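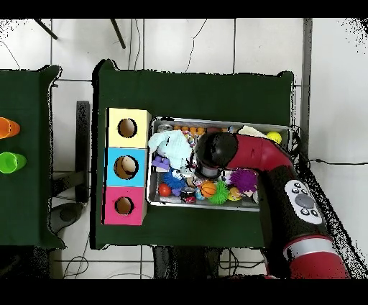

Most of the last two weeks went into the part of the sorting stack that decides what to pick next. The arm itself has been fine. The grasp network has been fine too, or at least good enough that I stopped looking at it. The trouble was in the layer between them, which I wrote in one evening in the spring and had been patching ever since.

The old version was a plain loop. Take a point cloud, get a list of grasp candidates, sort them by score, try the top one. If it failed, take a new cloud and start over. With single blocks on a cloth you can get a long way like that. In a full container it gets stuck, and it gets stuck in a very boring way: the best grasp in the new cloud is the same grasp that failed a moment ago, because nothing moved. I have a log where it tried the same spot 15 times in a row before the timeout stopped it.

My first fix was a blacklist. Any failed grasp point got a small sphere around it, and candidates inside the sphere were dropped. It helped for an afternoon. Then the pile shifted while the spheres stayed where they were, and the planner began refusing good grasps on objects that had rolled into a banned spot.

The second fix is the one I kept. Each failure is now stored with a small patch of the depth image around it. Before a new candidate is dropped, the planner compares the patch as it was with the patch as it is now. If they differ enough, the old failure is forgotten. The patch is 40 pixels on a side. I tried larger ones and they picked up changes from neighbors that had nothing to do with the grasp.

Cloth is still the worst case. A fold gives a nice clean ridge in the cloud and the network scores it high, and fair enough, it is easy to grab. But a cloth that lies across half the container may have anything on top of it or under it, and the planner has no idea that pulling on one end moves all of it. For now I give soft items a penalty so they go late, unless the mask says nothing else is resting on them. The masks come from Condance, which I retrained on our own frames. It does well on balls and badly on shiny cans, where the depth has holes.

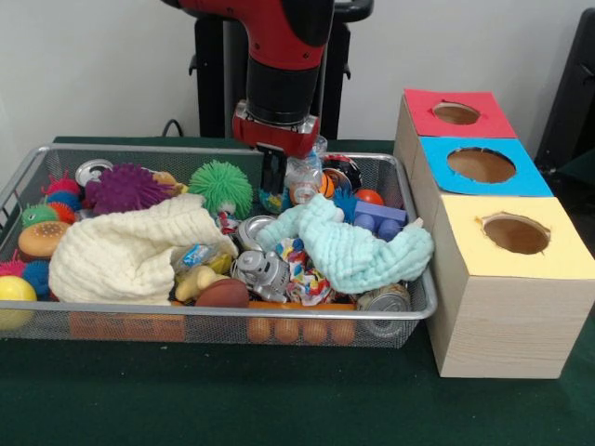
Chiến Võ read a draft of this and wrote back that the penalty has it backwards, and that if a cloth covers a third of the pile it should go first, since everything under it is invisible to the planner anyway. I think that's right for large cloths. I've added the covered area as a term in the score but haven't tuned it yet, so I can't say what it does to the failure rate.

The other change was timing. Planning used to wait for the arm to be out of view before taking a cloud. Now the arm gets masked out using the joint angles and the URDF, and planning for the next pick starts while the arm is over at the boxes. The mask is padded a bit because the cables aren't in the model. That saves most of a second per cycle. The first try had a bug where the joint angles were 200 milliseconds older than the cloud, and a ghost of the wrist showed up as an object. The planner thought it was a very good object. I fixed it by looking up the angles by timestamp, as I should have done in the first place.

For anyone who wants to do the same, the order I would do things in is this:

1. Log every failed grasp with the cloud, the candidate list and the joint angles. You will want all of them later.

2. Write a replay tool before touching the planner. Mine is called Stilar and it is just a slider with the candidates drawn over the cloud. I have 3921 cycles in it now and I use it every day.

3. Check the release pose separately from the grasp. The openings in the boxes are not very forgiving, and a release that is slightly off looks like a bad grasp in the summary numbers.

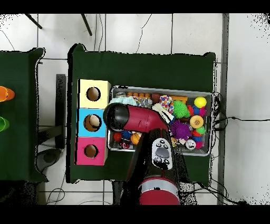 4. Only then change the scoring, one term at a time, and replay the old logs after each change.

I did the fourth one first and lost a Sunday to it. The covered area term is next, and after that the depth holes on the cans.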